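Free fruit table opens at the Skunholm reading rooms

6 November 2025

Anyone who has dropped into the Skunholm reading rooms of an afternoon lately, feeling a bit peckish and a long way from supper, will be glad to hear that there is now a fruit table just inside the side entrance, and that everything on it is free for the taking. The idea came from Sirkka Ahonen, who had been bringing in bananas for her own reading circle and found that people from the other groups kept wandering over to ask (very politely, she says) whether there might be one going spare.
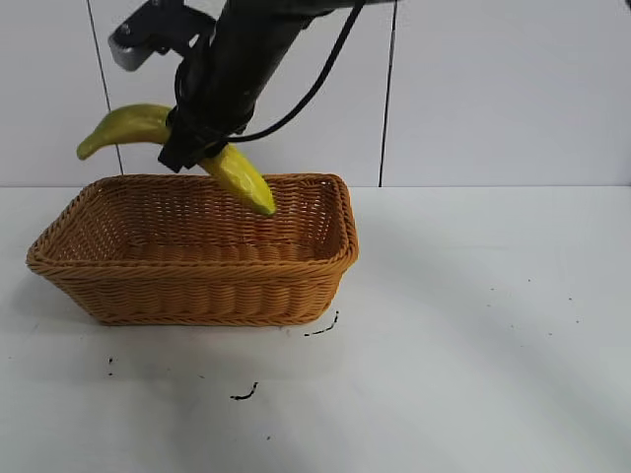
A banana and the woven basket at the white table, Skunholm.

Fruit comes from Ionescu, the grocer on the corner, who has promised a delivery 3 mornings a week until the end of December. Most of it will be bananas to begin with, as they need no washing and no knife and can be eaten one-handed over a newspaper, though apples and pears are expected once the weather turns properly cold and people start asking for them. The first delivery came to 310 pieces, and Ahonen spent a happy hour or so sorting the greener bananas from the ones ready to eat.

There was a good deal of friendly discussion about what to put it all in. A glass bowl was considered, and so was a wire stand on two levels, but in the end the woven basket won the day, being low and open enough that even the smaller visitors can reach in and choose for themselves.

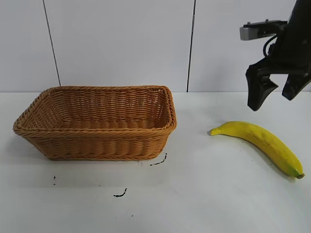 Stojan Omerović would like to see a second basket, set apart for fruit that has gone soft and spotty, so that the bakers among us can carry it home for banana bread before it goes to waste. He has offered to bring one in himself, along with his mother's recipe.

The table is open from 11 in the morning until the rooms close, and there is no need to sign for anything. Peels go in the lidded bin by the coat rack, please, and not in the paper recycling. Anyone with a garden tree and more fruit than they can manage is warmly invited to leave a bag at the front desk, marked for Ahonen.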